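Lunch on a Red Tray

I caught Hacer Aksoy at two in the afternoon, which is when she finally sits down. She has run the lunch counter at Skaltano for 18 years, and I'd been dying to ask her about the trays (I'm a tray person, okay?).

"Everybody wants to talk about the soup," she told me, laughing. "You want trays!"

I did! She started out with brown ones and hated them from day one. "Brown makes you look tired. Red, you see it from the door, and you remember to bring it back."

And the tablecloths? She likes them pale, even though they show every smudge. "A cloth that hides dirt, you forget to wash it. I want to see it." 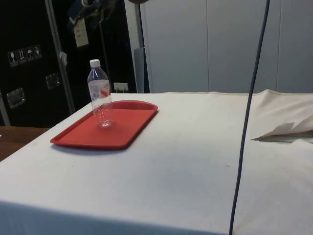 A red tray and a bottle of water on the off-white cloth.

Hacer's own lunch is whatever's left, plus water, always water. Her niece Beril keeps pushing for fancy glasses. "Glasses break," Hacer said, already getting up to check on the rice. "Come back in June, I'll make you the cold soup."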